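Search this site
Enter keywords
Go

Category: Household and Linen

Tablecloths for the spring supper

Dear members,

The spring supper of the Fallilell house is coming, and again we must speak of the tablecloths. Last year many of them came back from storage with gray lines along the folds, and two had yellow marks which did not go out in the machine. I was asked to write down how we wash and keep them, so that everyone who takes a bag home will do it in the same way.

First, please look at the label. Our older cloths are cotton, bought from the Liao shop when it was still on the corner, and they can be washed warm. The newer ones are a mix and they do not like high heat. If the label is gone, treat the cloth as a mix.

Shake the cloth outside before washing. Crumbs that stay inside become small brown points after ironing, and these are very difficult to remove. For wine, put cold water on the back side of the spot and let it run through. Do not rub. For candle wax, let it become hard, take it off with a spoon, then put paper over and under and use a warm iron. Change the paper often. Oil needs dish soap and half an hour of patience.

Please do not use bleach on the mixed cloths. My neighbor in Vurnonholm did this with a very nice one, and it became the color of weak tea. On cotton you may use a little, but rinse two times.

Do not fill the machine too much. Two long cloths are enough for one wash. When they are finished, take them out at once and hang them over a line with the long side down. Iron them when they are still a little damp, beginning from the middle and going to the edges. My mother ironed on the wrong side first and then on the right side, and I still do it so.

About folding there were different opinions at the last meeting. I prefer to roll the cloths on a cardboard tube, and the Fotik carpet store gives these tubes for free if you ask before noon. If you have no place for a tube, fold the cloth loosely in three and change the folds every few months. Do not keep it in plastic, it needs air. An old pillow case is very good for this purpose.
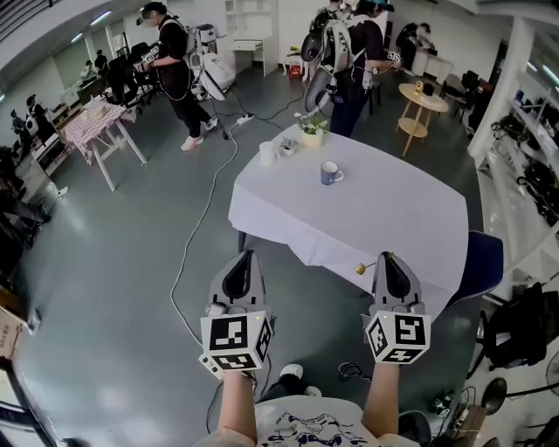
A white cloth on the table, with the fabric hanging over the front.

For the length, let the cloth hang a little less than to the seat of the chair, so that guests do not catch it with their knees. At the long tables we put two cloths with the ends one over another, and the upper end should look away from the door.

We have money for new cloths this year, but not for many. The budget is $488, and the simple white ones cost $70 each. If somebody knows a cheaper place with good cotton, please write to me before March 23, 2019. I will bring the bags to the hall in the same week, and each bag will have a paper with the sizes inside. Please put the paper back when you return it, also if it is a little wet.

With kind regards,
Nektarios Koutsoukos

Contact us | Copyright Fallilell House Newsletter | Back to top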